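Big sheets, small hands: the paper mornings at Jeltholm

If you have walked past the back room at Jeltholm on a Thursday lately and wondered about the rustling, that's us! The paper mornings are properly up and running, and I have been badgering everyone I know to come along, so now it is your turn.

We started with origami squares, the little bright ones, and they were fine, but after a month of tiny boxes my eyes had gone and so had my patience. Then Przemysław Szulc brought in a roll of plain white lining paper left over from doing his stairs and cut off a length as long as the table. What a difference! Folding something that size is a whole-body job. You have to lean over it, walk round it, ask your neighbour to hold a corner, and when you let go in the middle it sags and sighs and has ideas of its own. We made one enormous boat and four hats, and I went home grinning.

Since then we've stayed large. A few things I've picked up, in case you want to try at home before you join us:

Wipe the table first, and then wipe it again. White paper shows up every bit of fluff, every hair from somebody's jumper, and a crumb trapped under a fold leaves a bump you will never get out. Dayana Escobedo keeps a soft paintbrush for flicking specks off and I have shamelessly copied her.

Wash your hands, too. Smudges come from fingers far more often than from pencils, and a clean rubber will lift the faint ones if you dab gently. Scrubbing roughs up the surface and then it catches the dirt even faster.

Find your straight edge before you do anything else. Our roll tears beautifully across but wanders off when you cut it freehand, so we crease it against the table edge and slit along the crease with a butter knife. A butter knife! I was using scissors for years.

Work from the middle of the fold outwards, with the side of your hand – slowly. If the paper starts to bow, lift it and let it settle again. Pushing it flat only gives you a wrinkle, and on a long sheet the wrinkle travels.

And store it rolled. I folded a spare sheet over the back of a chair once and had a dent across it for weeks. (It became a hat in the end. Most of our mistakes become hats.)

The next big thing is lanterns for the spring supper in April. They are the tall sort with a pleated side, and each takes a single sheet 89 centimetres long, pleated all the way down. Riltasance have kindly let us have their hall for hanging them, so we can be ambitious, and I have already been up there gazing at the ceiling and getting carried away. We'd love to leave the paper white this year and let the shading in the pleats do the work. Last year's paint was jolly but it did rather drip.

Paper is provided, tea is provided, and you need bring nothing except a ruler if you have a long one. Complete beginners are very welcome. I was one myself not so long ago, and my first lantern looked like a squashed concertina. Children can come with a grown-up, and the small ones are wonderful at crawling underneath to hold things.

We start at ten in the back room. If you can't manage mornings, do say, as there is talk of an evening session over on the Trotow side if enough people fancy it.
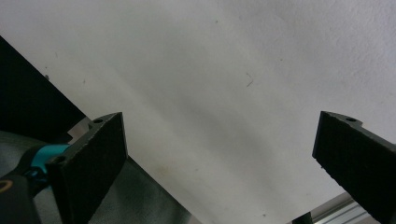
Dayana has since written in to say that the butter knife only works if it is a really blunt one, that a bone folder does the same job with less tearing, and that anyone making lanterns should practise the pleats on newspaper first – she got through a whole weekend supplement before hers would stand up.

Recent items
Wilczyńska choir: new songs for spring
Room 4 has its heating back
Book swap shelves, a plea for more thrillers
Seed potatoes: who wants a share?
Lost and found, winter list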